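Notebook, July, 4:40 pm
Umali glue, second batch

Today I repeated the paper joint test with Umali glue. Last time the joint opened at the corners, so I made the layer thinner and left the press closed for 55 minutes. Room was humid all day.

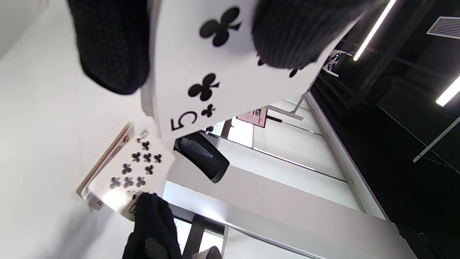 I cut 43 strips from the Grurer board, all along the grain. Two strips had a bad edge and I put them aside. Prasetyo Tuhumury asked if we should warm the glue before use. I did not try it yet, please write here if somebody does.

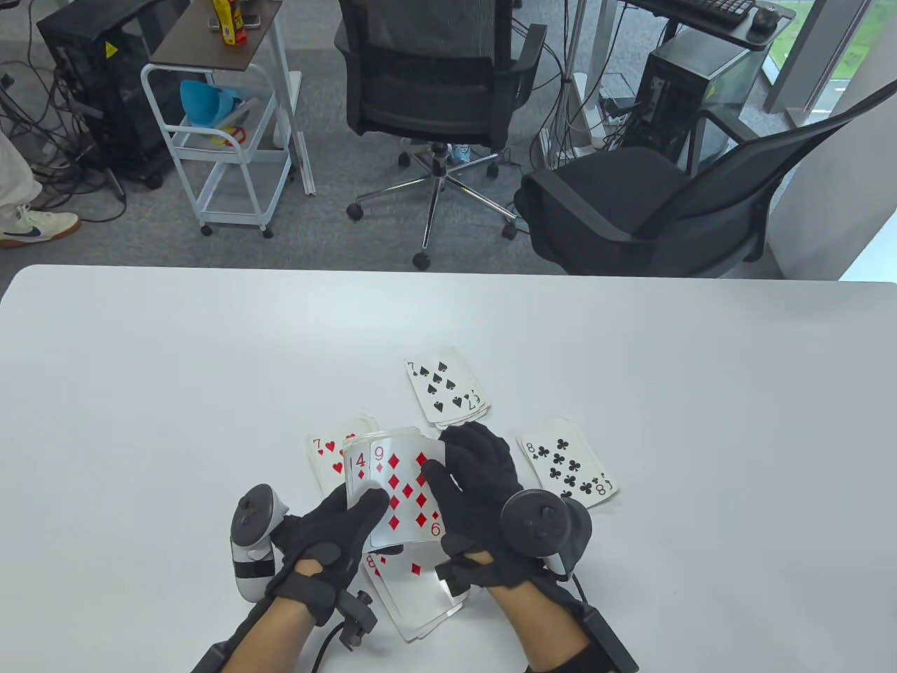
Cards held in gloved hands, at the white table.

Pull test: most joints failed in the paper, which I like. A few failed in the glue, all from the end of the pot. Maybe I did not stir enough. The brush must be washed the same evening, it was hard as a nail this morning.

To do: order more Grurer board, ask Plerora about the smaller pot, repeat with cross grain.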